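Lahcen Radwan sorts mixed household goods for a living. The goods come from house clearances, lost property rooms and the unsold ends of charity sales, and they arrive at the Garkbridge depot with no order to them. He has worked the intake bench there for 14 years and wrote most of the handling sheet that new sorters are given. We spoke at the bench in April, between deliveries, and I checked the figures with him again before publication.

The unit of work is the shallow bin. Sacks and cartons are opened on the floor, and the contents are moved to bins a few pieces at a time. Radwan dislikes deep containers at this stage.

"In a deep box you sort the top layer and guess at the rest," he said. "In a shallow one every item touches the floor of the bin. You can see what it is and you can get hold of it."

He prefers sloped sides. A dropped item slides down to the flat part and stops, and a hand can follow the slope in without knocking the rim. The drawback is that round things roll to the foot of the slope and stay there, often against something breakable. His sheet says to place cups and glasses first, upright where they will stand, and to put long items down afterward.

Bins are metal. Garkbridge tried plastic ones from Mansour for one season and gave them up after the floors bowed. A bowed floor collects everything in the middle, and pieces that should be apart end up in a heap. Metal scuffs and marks, but it stays flat. Radwan has the bins wiped when there is grit in them and otherwise leaves the marks alone.

The depot processes 300 bins in a full week and 200 in a slow one. The limit is seldom the lifting. "It's the deciding," Radwan said. "A plate takes no time. A plate goes with plates. What takes time is the thing that could go in either of 2 places, or the thing that is part of something else."

He divides intake into whole items, parts and pairs. Whole items go straight to a category: kitchen, bathroom, toys, tools, textiles. Parts are the brackets, caps, clips, feet and covers that have come away from whatever they belonged to. They are held on a separate shelf until the rest of the same delivery has been opened, in case the parent item turns up. After that they go for recycling by material. Small black plastic pieces are the worst of them, he said, as they carry no clue to their use and a sorter can lose several minutes turning one over.

Pairs are his own term, and it covers more than shoes. He uses it for any two objects that have become stuck, nested or rested together: a spoon jammed in a jar, a ball sitting in the mouth of a glass, one bowl inside another. The sheet says to treat a pair as two items and to separate it before either is moved.

"People pick up the glass and forget the ball," he said. "Then the ball goes down the bench and they go after it with the glass still in their hand. Take the top thing off first. Put it down. Then come back."

On grip he was equally specific. Brushes are taken by the handle, close to the head, where the weight is. Drinking glasses are taken low on the wall, never by the rim. Thin plastic cups are the exception, as they flex when squeezed on the side; he takes those by the rim, with one finger inside. Clear and tinted pieces are moved early in the sequence, before the eye gets tired of looking for them. A green glass on a gray floor is easy enough to see at the start of a shift, he said, and less so at the end.

I asked whether bins should be filled by category from the start, so that brushes come in with brushes. He was against it. Presorting at the sack means making every decision twice, once badly and once properly. He would sooner have a brush, a cup and a bracket in the same bin with clear floor between them than a bin of brushes tangled at the bristles -- they lock together and have to be pulled apart one by one.

Spacing is the point he returned to most often. The sheet asks for a finger's width between neighbors. Radwan regards that as a minimum and leaves more when the load allows. He also keeps tall items to one corner so that they do not block the reach to the flat ones.

The Gradska depot, which takes the overflow, works differently. Its bins are fuller and its sorters tip them out onto a table. Radwan has seen the method and concedes that it is quicker for textiles and soft toys. For mixed hard goods he considers it a way of producing broken glass.

The current version of the sheet is dated 21st September. It runs to a single page, and the section on parts is still under revision. Radwan wants a rule for lids that arrive without a container. At present they wait on the shelf with the brackets.
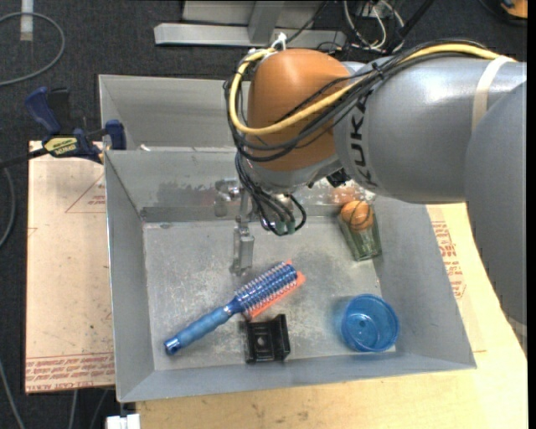
Costgate wrote in to say that the finger's-width rule works for cups and brushes but falls apart with cutlery, and that their own bench gave knives and forks a separate tray years ago, with all the handles facing the sorter.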